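Flostent wants 800 goes at tidying a table, and it's nearly halfway

Tags: Local business, Tech, Robots

A small firm on the Wanusel trading estate is spending its winter teaching two robot arms to put toys away. One go at a time, by hand.

Flostent moved into the unit behind the old Rawat tile showroom in the spring. Since November the team has been recording what they call examples. Somebody steers the pair of arms through a job from start to finish, the computer saves the movements and the camera pictures together, and then it all gets put back in a different order and done again. The tally when we called in was 368 good ones. Target for this first batch is 800.

"It's slow," says Huiling Zou, who runs the recording side. "You do one, you reset, you do one. People expect more drama."

The job changes every few days. Picking up a toy and dropping it in a basket was first. Then kitchen bits, then tools. At the moment its a mix, which is harder, as the arms have to cope with round things, flat things and long thin things in one sitting. Left arm and right arm are each allowed to do the work, and the person steering decides which.

Not every go is kept. Yogesh Pant checks them the next morning before anyone else is in, coffee, headphones, double speed. He threw out 51 in the first month. Most were dull reasons: a sleeve in shot, an arm that stopped halfway, someone forgetting to press save until the thing was already moving. A fumble on its own doesn't get binned. If the gripper misses and the person has another try and gets it, that stays in, and Pant would like more of them.

"If it only ever sees perfect grabs it has no idea what to do after a bad one," he said.

There are 5 people trained to steer, working in pairs, with a swap every half hour. Before that rule came in the late afternoon recordings were noticably worse. Sushil Mathur, the newest, started out at a garage in Weravstead and says the hardest part is going slowly enough. His early ones were all too quick and had to be done over.

The table is set up inside a black cloth surround to keep the background plain, and things go down on it wherever they land. A basket, toy household stuff, a few tools, a pink board with coloured gears on it. Small things are the awkward ones. Zou has a running list of items that get skipped by tired people at the end of a shift and makes sure they come up first thing instead.
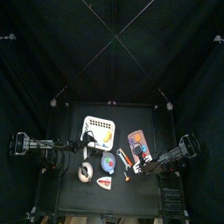
Once the 800 are in, the learning system gets a fortnight with them on the firm's own computers and then the arms try the job with no one steering. Deepak Ahuja, who looks after that end, wouldn't guess at a success rate. An earlier attempt on a much smaller pile of examples was fine with the basket in its usual spot and hopeless once it was moved a hand's width. So the basket now gets moved every time. Same with the lights, which go up and down between goes.

Is there a product? Not yet. Flostent has talked to a nursery supplier about sorting returned toy sets, no deal signed. Ahuja says a second table is likelier than a customer this side of Easter.

The firm is after two part-time steerers, no experience needed, steady hands and patience prefered. Mornings or afternoons. Ask for Jyoti Bhardwaj at the unit, ring the bell twice as the first one tends not to be heard.

Contact the newsdesk | Advertise with us | © Wanusel & Weravstead News | Back to top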